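Ticket 3403 - Flisgate thermostat, bedroom zone drops off hub
Status: open
Opened: 2 February 2026

Bedroom unit loses its link to the Larport hub after 11 minutes of idle. Hall unit on the same firmware (build 142) stays up. Re-paired twice, same result. Hub log shows timeout, code 8.
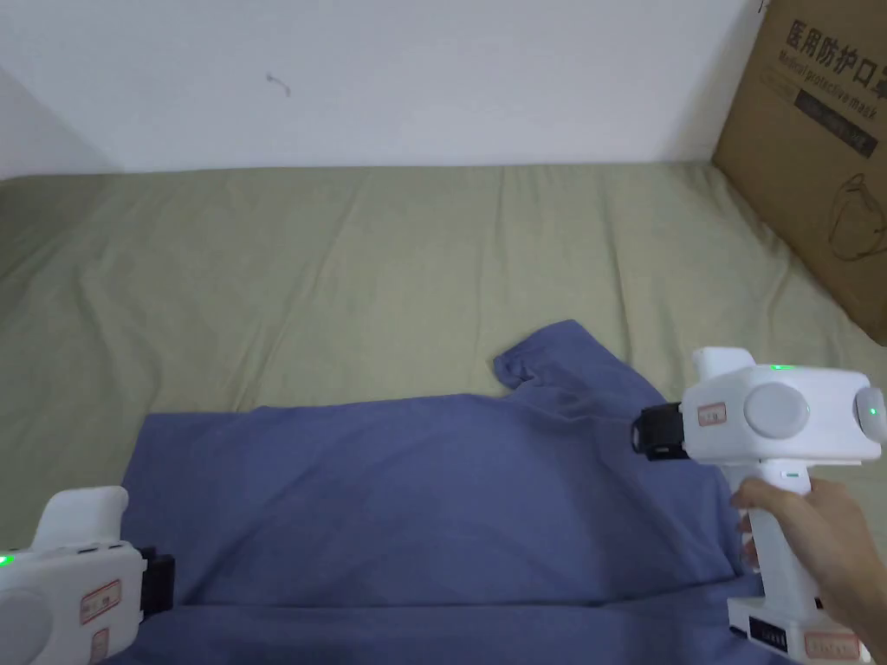
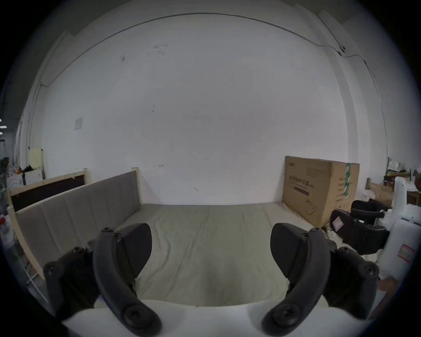 Bedroom zone, bed and wall side. Thermostat not shown.

Moved hub to channel 11. Link held overnight, then dropped again. Swapped hall and bedroom units: fault stays with the bedroom. Next: test with a Reser repeater in the doorway.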